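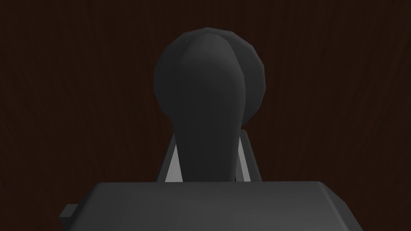 Lever task in simulation, from just behind the gripper. The handle stands upright between its two brackets.

Teach a simulated arm to pull a lever

Can machines do our chores yet? Some of them, some of the time! A lever is a great place to find out, because so many jobs around a house or a shop come down to one: faucets, door handles, the clamp on a drill press. Get this working and you'll look at your kitchen in a whole new way.

I'm using Rana, the small simulator we keep at Flendunthorpe, but any physics simulator with a hinge joint will do.

Step 1. Build the lever
Keep it plain. You need a stem, a rounded head wider than the stem, and a pair of brackets at the base. Low-polygon shapes are fine and they run fast. Put the hinge between the brackets and set a stop at each end of the travel.

Step 2. Add some stiffness
A hinge with no friction will flop over if you breathe on it, and your arm will learn to slap it. Turn the friction up until a light tap does nothing. Real handles fight back a little, and you want that.

Step 3. Place the gripper
Start low, level with the base of the stem, and come up toward the head. Check the clearance on the brackets first – mine clipped the right one for a whole evening before I spotted it.

Step 4. Move in an arc
This is the fun part. The head swings on a curve, so a straight pull drags the fingers off it. Work out the curve from the hinge and give the arm 30 points along it. Let the wrist turn as it goes.

Step 5. Shake things up
Now run 1,000 tries, shifting the lever a little each time and changing the friction too. In March my first full batch had 31 slips, nearly all of them with the lever leaning away at the start. I added 2 extra approach angles and ran it again, and the slips dropped to a handful.

What about a real kitchen?
Closer than it was, and still not there. A known lever in a known spot is very doable. A greasy faucet behind a stack of pans is another story, and so is a handle the arm has never met. I'm trying a drawer latch next, with the same steps and a much shorter arc.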